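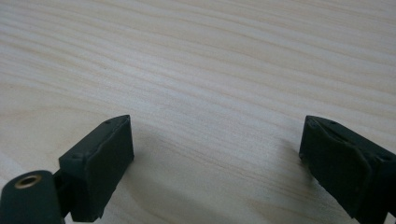 Fathima Nanayakkara

3. Data and Method

3.1 Sample

The household survey was fielded in the service areas of two credit unions, Parnell and Varnden. Both lend mainly to members in small and mid-sized towns, and both offer checking accounts with one or two named owners at no difference in cost. The sampling unit is the couple, defined as two adults who share a dwelling and who each described the other as a spouse or partner on the membership form. Couples in which either partner was a full-time student were dropped before sampling, as were couples who had lived together for less than one year.

Invitations went to 1626 couples. Both partners completed the questionnaire in 1188 of them. Couples in which only one partner responded are excluded from every analysis in this paper, although the responses of the single partner are used in Section 5.3 to check for selection. Nonresponse was higher among renters and among couples with no joint account at either institution. The weights described in the appendix correct for the first of these but only partly for the second.

Partners received separate links and were asked to complete the questionnaire without discussing it. Compliance cannot be verified. As a rough check, we compared the agreement between partners who submitted within the same hour with the agreement between partners who submitted on different days. Agreement on factual items (who opened the account, who holds the online password) was the same in both groups. Agreement on items of opinion was slightly higher in the same-hour group, and the main models include an indicator for it.

3.2 Measures

Account structure is recorded in four categories: fully joint, fully separate, joint with one separate account, and joint with two separate accounts. Earlier work often folds the last two into a single "partial pooling" group. We keep them apart because the partner without a separate account may face a different spending constraint from the partner who has one, and the four-way coding allows this to be tested directly.

Bill management is measured by asking each partner who normally pays each of the following: rent or mortgage, electricity and gas, telephone and internet, vehicle loan, insurance, and credit cards. The answer options are self, partner, both together, whoever notices first, automatic payment, and not applicable. A bill is coded as assigned if both partners independently name the same person or both choose automatic payment. It is coded as contested if each partner names himself or herself, and as orphaned if each names the other. All remaining combinations are coded as shared. Inapplicable bills are removed from the denominator.

The main outcome is the number of late payments in the year before the survey. For loans and credit cards held at Parnell or Varnden, the count comes from account records, matched with the written consent of both partners. For all other bills it is self-reported, and where partners disagreed the higher number was used. Replacing it with the lower number reduces the mean but leaves the sign of every coefficient in Table 2 unchanged.

A second outcome is liquidity, coded as one if the couple could cover an unexpected expense of $500 from balances already held, without borrowing and without selling anything. Partners answered this item separately. The two answers differed more often in fully separate couples than in any other group, a result taken up in Section 4.2.

Control variables are total household income, the share of income earned by the higher earner, years living together, number of children at home, age of the older partner, and highest level of schooling in the couple. Income enters in logs. A small number of couples who reported no income in the survey year were assigned the lowest observed value and flagged.

3.3 Joint interviews

A subsample of 70 couples took part in a joint interview and budgeting task. They were drawn at random within account category, so that fully separate couples, who are the smallest group in the survey, are overrepresented. The interview subsample is used only to interpret the survey results and is never pooled with it.

Partners were seated side by side at a table with a broad top of pale wood (Figure 1). The task sheet was laid between them and listed one month of income and expenses for a household unlike their own. They were asked to decide together which bills to pay first and when. No calculator was provided, but couples could use their own phones, and most did. The interviewer spoke only to repeat the instructions.

Sessions were audio recorded and transcribed. Each turn of speech was coded for proposal, agreement, objection, request for information, or other. The author coded all transcripts, and Lakmal Marikar coded a random part of them without access to the account category. Disagreements were concentrated in the distinction between an objection and a request for information ("Isn't that due later?"). Such turns were coded as requests unless the speaker went on to offer a different date.

Transcripts and task sheets were stored in Drilen, and couple identifiers were replaced before coding began.

3.4 Estimation

Late payments are modeled with a negative binomial regression, given the large share of couples with no late payments and the long right tail. The liquidity outcome is modeled with a logit. Standard errors are clustered by branch. All models include a fixed effect for credit union, which absorbs differences in grace periods and reminder notices between Parnell and Varnden.

Account structure is chosen by the couple, and the estimates should not be read as the effect of opening or closing an account. Couples who expect trouble with bills may pool in order to monitor each other, or may separate in order to limit exposure. The two motives push the estimates in opposite directions, and the survey cannot tell them apart. Section 5 reports a version of the model restricted to couples whose account structure has not changed since they began living together.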